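Tips & Tricks > Cleaning > Stains and Marks

Reading time: 2 minutes

Whiteboards are brilliant in a busy kitchen. We use ours for shopping lists, the bin rota and whatever is lurking at the back of the freezer, and I'd happily have one in every room! But leave the writing up for a week or two and you get that cloudy ghosting that a dry rubber only pushes about.

Start with a soft cloth, warm water and a tiny drop of washing-up liquid. Wipe in straight lines, rinse the cloth, go again, then dry the board with a tea towel. You'd be amazed how much comes off with just that.

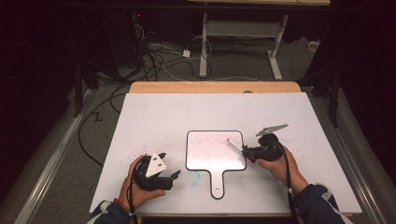

Red and pink marks, half rubbed out and smudged.

For anything stubborn, scribble over the old mark with a fresh dry-wipe pen and rub it off straight away while it's still wet. I love this one! It even shifted a list that had been up since February. If that fails, dab on a little surgical spirit with cotton wool (window open, please, and try a corner first).

Keep scouring pads and cream cleaners well away, as they scratch the shine and then every pen stains. Wash your cloths at 40 without fabric softener, and store pens flat so they don't dry out at one end.

Filed under: Cleaning, Kitchen Know-How, Quick Fixes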